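Remov Suture Practice Kit, Second Edition: Review
Reviewed by Puspita Wattimena 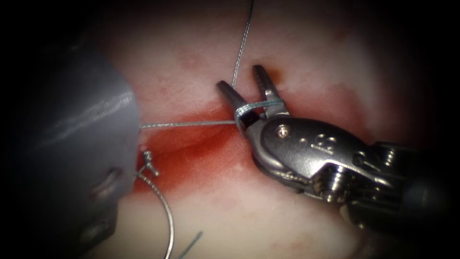

The second edition of the Remov kit is sold to veterinary and nursing students who need to practice knots at home. It comes with a silicone pad, a hand needle driver, toothed forceps, scissors and 2 spools of practice thread. I used it through most of November, mainly for instrument ties. The step beginners lose most often is the wrap: the turns of thread should sit snug near the base of one jaw, as in the photo, with the jaws open and the tips clear to take the tail. With the supplied thread this is harder than it should be. It is stiff off the spool and springs open after the second turn. Soaking did not help. I switched to a braided thread from Itell and had no further trouble.

The pad has three layers and a mesh backing. After 80 simple interrupted stitches along one cut, the top layer began to tear at the edges, always where the bite was under 3 mm. Wider bites held. The pad lies flat on a desk but slides on glass, and the suction feet on the older Manurung pad are still the better answer.

The needle driver locks cleanly on all ratchet positions. Jaw alignment was good on my sample. Rizal Ngui bought the same kit and had to return his driver for a visible gap at the tips; the replacement arrived in nine days.

The printed guide covers six knots. The diagrams are drawn for right-handed users only.

Score: 91 for the instruments, lower for the thread. Replacement pads are sold separately.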